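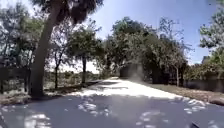
Leredex Trail Counter 2
Passive infrared foot and bike counter for parks, greenways, campus paths

In stock. Ships from our own warehouse, usually next morning if you order before 2 pm.

New for September: longer strap, better seal on the battery door. Same price as the old one.

What it does
Logs every pass with a time stamp. Straps to a post or trunk, no wiring, no app account needed. Pull the data over cable, opens as a plain spreadsheet. That's pretty much the whole job.

Specs
Range: up to 20 ft across
Weight: 419 g with batteries
Memory: 568 days of hourly totals, then it overwrites the oldest
Power: four AA, lithium recomended if you get hard winters
Housing: dark green, matte, takes a small padlock (not included)
Strap: fits trunks and posts up to 5 ft around

Mounting
Hip height, aimed straight across the path. Not down it, you'll get double hits. Keep leaves and loose branches out of the beam, moving foliage in hot sun is the number one cause of silly numbers. If the background heats up a lot in the afternoon, aim at something solid and shaded on the far side. Walk past ten times, check the display says ten. Groups walking side by side count low, so do a short hand tally and work out your own correction.

Do not screw it into live trees. Strap only, and loosen the strap once a year.

In the box
Counter, strap, cable, two spare gaskets, printed quick start. Batteries are seperate.

Accessories
Fleltora steel lock box, for busy sites
Wustard post clamp, for square posts
Extra strap
Direction sensor add-on, tells you in from out. Needs firmware from this year, free download.

Price
$600 each. Discount at five units and up, ask for a quote. Purchase orders fine from cities, counties, schools.

Warranty
2 years, parts and labor. Water damage covered if the gasket was seated. Vandalism isn't, sorry.

Replacing a Jiang counter?
Old Jiang brackets fit, use the middle pair of holes. Data files don't merge by themselves, we have a template, just email.

Questions
Bello Mohammed on the sales desk, phone or email, weekdays 8 to 4. Have your path width handy. He'll ask.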